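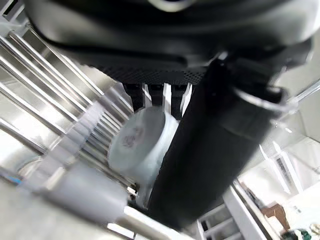
Vaisselle Josen — fiche de présentation du jeu de données

Bienvenue, et merci de prendre le temps de lire cette fiche avant d'ouvrir les archives (je sais bien que tout le monde commence par les archives). Vous trouverez dans Josen des images consacrées à une activité des plus banales : ranger la vaisselle dans la petite cuisine d'un bureau. On y suit des tasses et des gobelets, un évier, des paniers métalliques, et tout ce petit désordre que laisse une équipe qui boit beaucoup de café.

Le jeu compte 1 720 séquences, réparties en 6 dossiers. Chaque séquence dure jusqu'à 300 images, et beaucoup s'arrêtent bien avant, dès que l'objet a trouvé sa place. Les dossiers portent le nom du geste principal : prendre, poser, tourner, ranger, sortir, attendre. Le dernier paraît un peu étrange, mais il nous a rendu de grands services pour apprendre à reconnaître les moments où il ne se passe rien.

Ce que contiennent les annotations

Pour chaque séquence, un fichier texte donne l'objet manipulé, le meuble ou le support concerné et une phrase libre, rédigée à la main. Nous tenions à ces phrases. « La tasse va sur le plan de travail, anse à droite » en dit plus long qu'une étiquette, et l'on sent parfois l'humeur de la personne qui l'a écrite.
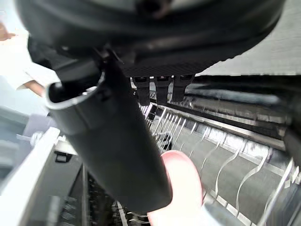

Les paniers à vaisselle nous ont donné du fil à retordre, je préfère le dire tout de suite. Le métal renvoie la lumière, les tiges se répètent, et il faut souvent regarder une séquence deux ou trois fois avant de décider où commence une rangée. Nous avons fini par annoter le panier comme un seul objet, sans distinguer ses rangées. Si vous avez besoin d'un découpage plus fin, le projet voisin Nitutum propose un format que l'on peut greffer sur le nôtre sans trop de peine.

Vocabulaire

Tasse : récipient à anse, en céramique.
Gobelet : récipient sans anse, papier compris.
Panier : tout support métallique à tiges ou à barreaux.
Bac : l'évier, quel que soit le nombre de cuves.

La frontière entre assiette creuse et bol est restée floue — nous avons gardé les deux mots et laissé chacun choisir.

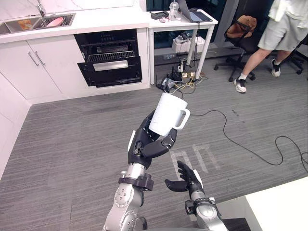
Evaristo Mazza nous a écrit qu'à son avis il fallait fondre « tasse » et « gobelet » en une seule catégorie, parce que dans sa cuisine les deux finissent au même endroit. L'argument se défend, et une table de correspondance est jointe pour qui voudrait suivre son conseil. Pour notre part, nous gardons la distinction : l'anse change beaucoup la manière de prendre et de poser.

Limites connues

Une seule cuisine, donc un seul agencement. Les couverts sont peu représentés, les verres presque absents. Les phrases libres contiennent quelques fautes de frappe que nous corrigeons au fil des versions, la prochaine étant prévue pour décembre.

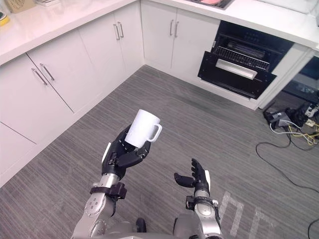
Utilisation et contact

Vous pouvez utiliser Josen librement pour l'enseignement et la recherche, en citant le nom du jeu et le numéro de version. Pour signaler une erreur, indiquez le dossier et le numéro de séquence, cela nous épargne de longues recherches. Les messages arrivent chez Cluver et sont lus le matin, en général devant une tasse.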